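Posts > Trurnthorpe Technical Center > Thread: Sorting Control Parts

Trurnthorpe Technical Center
Good morning. Today the Center begins a short series of posts on the care of push buttons, contact blocks and selector switches in the teaching stores. It is addressed to our evening students, to partner workshops and to anyone who keeps a drawer of control parts and would like to find things in it.

Trurnthorpe Technical Center
The stores at the Skenda Road building were reorganized in April. Before that date, returned parts were placed in a single bin of 335 pieces, many of them still assembled and some of them no longer complete. Students lost a good part of each practical session looking for a matching contact block.

Trurnthorpe Technical Center
The work was led by Lahcen Salem, head of stores, with the assistance of the second-year panel wiring class. The procedure they wrote has now been adopted for all practical rooms. We summarize it in this thread.

Trurnthorpe Technical Center
First, the work surface. Sorting is carried out on a plain table with nothing stored on it. A white or light gray top is preferred. Black grommets and small screws are easily lost on a dark bench, and even more easily lost on a patterned one.

Trurnthorpe Technical Center
Second, the trays. Unsorted parts go in one tray with a raised edge. A second tray is set beside it and must be empty before sorting begins. Please check the corners. A washer left over from the previous group will end up in the wrong drawer.

Trurnthorpe Technical Center
The two trays should differ in color or material, so that a student returning from a break can tell at once which one is waiting and which one has been checked.
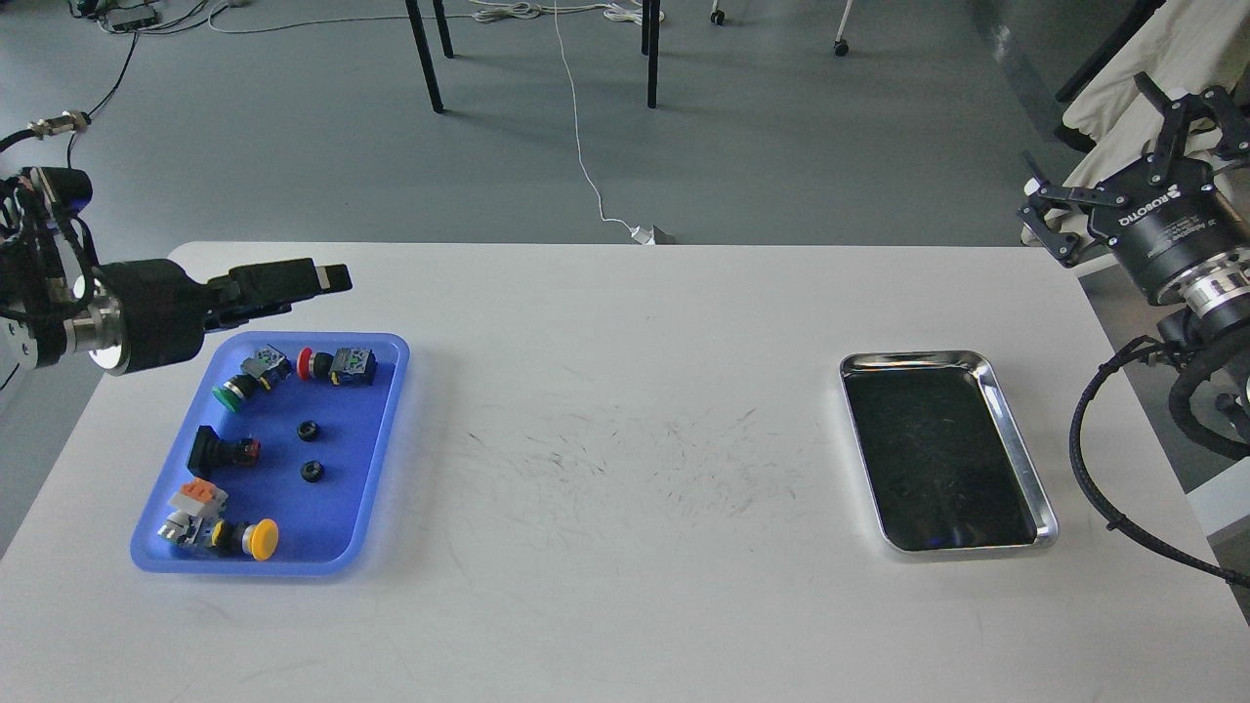 Trurnthorpe Technical Center
Third, the order of work. Operators are taken first, by color: green, then red, then any others. Contact blocks follow. Selector switches come after the blocks, and loose rubber parts are left until last. Groups that begin with the small parts tend to mix them up again while reaching for the large ones.

Trurnthorpe Technical Center
A push button that is still joined to its contact block should be left joined until it has been looked at. Check the block for a cracked housing or a bent terminal. If both halves are sound, separate them and file each in its own drawer. If either is damaged, keep the pair together and attach a repair tag.

Trurnthorpe Technical Center
On color. The Center has received several questions about whether the color of a contact block shows its function. Many makers use color in this way, but they do not all use it alike. Students are asked to read the marking on the block and, where there is any doubt, to test it with a meter. Color alone is not accepted in assessed work.

Trurnthorpe Technical Center
On grommets. These are counted and bagged by hole size. A grommet that has hardened or split is thrown away. It should not be returned to the drawer "for practice." The stores team found 62 such items in April and would prefer not to find them again.

Trurnthorpe Technical Center
On cleaning. A dry brush is enough for most parts. Do not use solvent on colored caps, as it may cloud the surface. Threads can be cleared with a wooden pick. Fixing rings should be run down the thread once by hand and then removed again, which will show up a crossed thread faster than any inspection.

Trurnthorpe Technical Center
On drawers. Each drawer now holds one type of part and carries a printed label on the front, with the same label repeated inside. The cabinets were supplied by Boström and take 20 drawers each. Mixed drawers are no longer permitted, including temporary ones.

Trurnthorpe Technical Center
A note for partner workshops. The Prirnitz annex uses the same labels but a different cabinet layout. Drawer numbers should therefore not be quoted when requesting parts from the annex. Please give the full part description - type, color and contact arrangement - and allow two working days.

Trurnthorpe Technical Center
Question received from a student: may personal parts be sorted on the same table? Yes, provided that they are kept in a bag marked with the owner's name and are removed at the end of the session. Unmarked parts are treated as belonging to the stores.

Trurnthorpe Technical Center
Question received from an instructor: how long should a full sort take? Mr. Salem's advice is to allow one session for some 300 pieces, with two people at the table. A third person slows the work. Larger groups should divide the parts and use separate tables.

Trurnthorpe Technical Center
The printed procedure is available from the stores counter. Instructors who need copies for a class should write to Obadia Mfinanga, practical training office, and state the room number.

Trurnthorpe Technical Center
Correction to the post on cleaning: the brush should be soft as well as dry. Stiff brushes have marked several caps. Replacement brushes are at the counter and may be taken without signing.

Contact the Center | Copyright Trurnthorpe Technical Center | Back to top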